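**FOR IMMEDIATE RELEASE: February**

# Musaneo Adds Slatted Wood Dish Rack to Its Kitchen Line

Musaneo, a maker of wood goods for home kitchens, will begin selling the Jillorby dish rack this month. It has a slatted base for plates and bowls and an open wood frame with posts and crossbars. The rack will be sold online and in four Tapia kitchen stores.

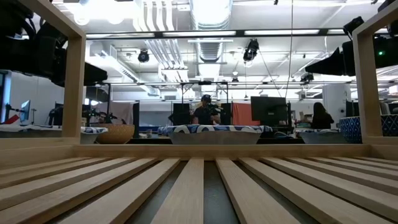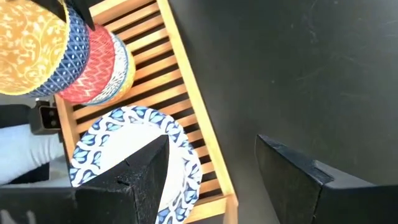
*First picture: slats, posts and crossbars. Second picture: patterned bowls standing on edge in a row, with a plate lying flat on the slats.*

The Jillorby is meant for households that wash some or all of their dishes by hand. Bowls can be stood on edge and leaned against one another, and plates can be laid flat or propped up. Water drains through the gaps between the slats to the counter or to a mat placed underneath. Musaneo does not include a mat with the rack, as most of the customers who tried early versions already had one they liked.

The base is 17 inches long. Musaneo chose that length after asking customers to measure the free counter space beside their sinks. A longer version was made and tested last year, and it held more, but many of the people who tried it ended up keeping it on a table on the other side of the kitchen.

"People kept telling us they wanted something they could leave out," said Anayeli Cervantes, product manager for kitchen goods at Musaneo. "Their old rack went under the sink every time company came over. Then it had to come back out after dinner. We wanted a rack that could stay where it was and hold the good bowls, too."

## Room for mixed dishes

Many dish racks have a row of fixed pegs or wires set for dinner plates of one thickness. Deep bowls don't fit well between them, and small bowls tip over. The Jillorby has no pegs. The user decides where things go, and a set of bowls in different sizes can share one end of the base while plates take the other.

Cervantes said the change came from watching how testers loaded an early model that did have pegs.

"They would fill the plate slots with two plates and then pile every bowl on top," she said. "One tester had pulled half of the pegs out by the second week. We asked her to send the rack back so we could look at it, and she asked if she could keep it."

Bowls should be placed with the largest at the end of the row and the smaller ones leaning toward it. Stemmed glasses are better dried somewhere else. Mugs and tumblers can be set upside down on the slats, although a mug with a deep ring on the bottom may hold a little water there until it is tipped out.

The instruction sheet packed with the rack shows three ways to load it. It also lists the items Musaneo does not recommend for it, including cast iron pans and full stockpots.

## Finish and care

The wood is light in color, and each rack will vary in grain and shade. Musaneo applies a clear water-resistant finish supplied by Vernedus. The finish goes on all sides of each slat, including the ends, before the parts are put together.

To clean the rack, wipe it with a damp cloth and mild soap, then let it air dry. It should not be soaked or put in a dishwasher. Musaneo suggests lifting the rack and drying the counter under it once a day, and turning the rack over once a week to wipe the underside. A soft bottle brush will reach between the slats.

Wood that sits in standing water can darken over time. Light marks can be rubbed out with a fine sanding pad, and owners can then apply a fresh coat of finish. A small bottle of the Vernedus finish will be sold separately on the Musaneo website, with directions on the label.

Replacement slats will also be sold one at a time. They are held in place with screws from below, and the only tool needed is a standard screwdriver. The rack has a 5-year warranty that covers splitting and loose joints in normal home use. It does not cover stains, dishwasher damage or racks kept outdoors.

## Assembly

The base comes put together. The posts and crossbars are packed flat in the same box and need to be attached at home. Buyers who want only the base can leave the frame off and use the base as a low tray, either by the sink or on a table. The screw holes will show if this is done, and Musaneo includes wood plugs to fill them.

With the frame on, dish towels can be hung over the crossbars. The bars are not meant to hold heavy pots or hanging planters.

## Where to find it

The first run is some 815 racks. Most of these will be sold through the Musaneo website, and the rest will go to the Tapia stores, where a display model will be set up with dishes on it so shoppers can try different ways of loading it. Tapia staff will have sample slats at the counter for anyone who wants to see the finish up close.

A second run is planned for late spring. Musaneo has not decided whether to bring back the longer version. Customers who would like one can leave their names through the contact form on the website, and the company will write to them if it goes into production.

Orders are limited to two racks per household during the first run. Kitchen shops that want to carry the Jillorby can ask for a wholesale sheet through the same form. Shops should say how much shelf space they have, since the box is long and flat and does not stand well on end.

## About Musaneo

Musaneo designs and sells wood goods for the kitchen, including cutting boards, bread boxes, spoon rests and drawer dividers. Its products are sold online and through independent kitchen stores.

**Media contact:** Anayeli Cervantes, Product Manager, Kitchen Goods, Musaneo. Sample racks are available to reviewers on loan, with return shipping paid.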